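Girkmont wearables retail pilot - progress report to Pamero
30 January 2025

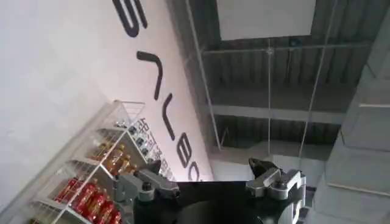 Right gripper with its fingers apart, white wall to the left.

Sales of the Adetti fitness band through partner stores reached 1,346 units by the end of the reporting period, against a target of 400 per quarter over three quarters. Two new store chains signed in November. One existing partner cut its shelf space for bands in half and now sells the product mainly online.

Returns stand at 34 units. Most were for strap size, and a longer strap has been added to the order. The companion app update was delayed by a problem with sleep data export - the fix is in testing and should go out next month.

Talks with the third chain are slower than planned. They want exclusive colors, which our current contract with the factory does not allow. We have asked for a price on a separate run of 254 bands and will send it to you when it arrives.

Spending is within budget except for shipping. We request approval to move unused trade show money to cover the difference.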